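Urel Table Clearing Package
For fixed-base arms, bench or floor mount
Status: pilot units only

Overview

The Urel Table Clearing Package is a software and tooling set for a single robot arm working over a dining table, break room table or light assembly bench. It picks up small loose items and moves them to a tray or bin. It does not wash, wipe or carry anything away from the table, and the arm base stays where it is mounted.

We are asked most weeks whether the package is ready to be left alone in a home. It is not. It is ready for pilot sites where a person can reach the stop button and where the items on the table change slowly from day to day. The rest of this page sets out what it handles, what it handles badly, and what we have stopped trying to do in this release.

What is in the package

Gripper with two interchangeable fingertip sets, soft and ridged
Control software, installed on a customer PC
Fixed overhead camera with mounting post
Tray locator plate
Stop button with cable
Printed setup sheet and item list

The arm is not included. A list of supported arms is sent with the quote.

Test record

The current release was tested at our Matstead shop over 3,871 pick attempts on 16 item types. An attempt begins when the gripper starts down toward an item and ends when the item is released or the run is stopped. Attempts where the operator stepped in are logged as failures, including those where the arm would probably have recovered without help. Lucyna Kaczorowski runs the test bench and keeps the log. Pilot customers can have the full log on request, sorted by item.

We do not publish a single success rate. An average over fruit, flatware and thin plastic says very little about any one of them, and a site that has mostly cups will see a very different machine from a site that has mostly wrappers.

Mixed tables remain the hardest case in normal use. Food, flatware and packaging call for different grip forces and different approach angles, and the software has to choose before contact.
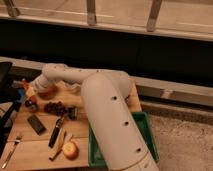
Mixed-item table with green tray. Fruit, a knife and a fork share the work area.

Item classes

Firm round fruit. Apples and similar shapes are the easiest class. Use the soft fingertips. Fruit that rolls on contact is followed for a short distance and then dropped from the list for that run.

Bananas. Picked across the middle. The software reads the curve and turns the wrist to match. Overripe fruit marks easily at the default force — set the force one step lower.

Grapes. A bunch is treated as one item and lifted by the thickest part. Single grapes that come away are left on the table. We have no reliable method for them at present.

Bottles and small jars. Supported when closed. The software cannot tell whether a cap is tight, and the operator should check before a run.

Cups. Supported when empty. A cup with liquid in it is often picked without trouble and then tipped at the tray. Liquid sensing is not part of this release.

Flatware. Forks and spoons lying flat can be picked by the handle with the ridged fingertips. Flatware lying under another item is skipped until the upper item has been moved.

Knives. The software marks knives as excluded and routes the arm above them. Picking can be turned on by the site supervisor, but we advise against it. A person should clear knives by hand.

Thin plastic. Bags, film and wrappers are the weakest class. Clear film is hard to find on a pale surface, and its shape changes as soon as a finger touches it. Expect repeat attempts. The limit is set at two per item, after which the arm moves on and the item is listed on screen.

Phones and remotes. Recognized as a group and left in place by default.

Speed

A person clears a table faster. This holds for every layout we have tried, by a wide margin, and we do not expect the next release to change it. The case for the package rests on work that can wait: a break room after the late shift, or a bench between jobs. Sites that need the table back in a hurry should not order it.

Paisan, our first pilot site, runs the package on Sunday only, when the canteen is closed. Their supervisor, Kwok-wai Shek, asked for a slower approach near the table edge. That setting is now standard.

Installation

Fix the arm base so that the whole tray is within reach without full extension. The tray may sit partly under the arm, provided the drop point stays clear. Keep chairs pushed back from the working side; chair backs block the camera and are a common cause of missed items at the edge. Avoid strong side light. Dim, even light is acceptable if it does not change during the run.

Run the empty-table calibration after any change to the table, the camera post or the tray position.

Not supported

Glassware with stems
Open containers of liquid
Hot items
Stacked plates
Tablecloths
Runs with children or pets in the room

Ordering and support

Pilot units are built in Arkville and shipped with the gripper already adjusted. Spare fingertips are sold in pairs. For quotes, contact Sombat Khunthong in sales. For setup questions, send a photo of the table and your item list to Tassanee Pongsiri in technical support.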